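Zedik hand-guiding kit, two-arm version

We have had the Zedik kit on our two arms since November. You hold the wrist, move the arm through the job and press a button to save each pass. Setting up took 20 minutes, and most of that was cable routing.

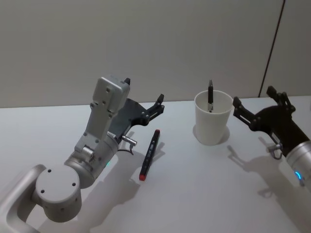

Pen-in-cup task, with the marker still on the table.

Guiding one arm is easy. Guiding both is tiring, and Rūta Org went back to the remote handset after five passes. The handset lags a little when closing the fingers. Playback is smooth and the manual is poor.

Good for short tasks. I would still want a second person for two-arm work.

Asger Briem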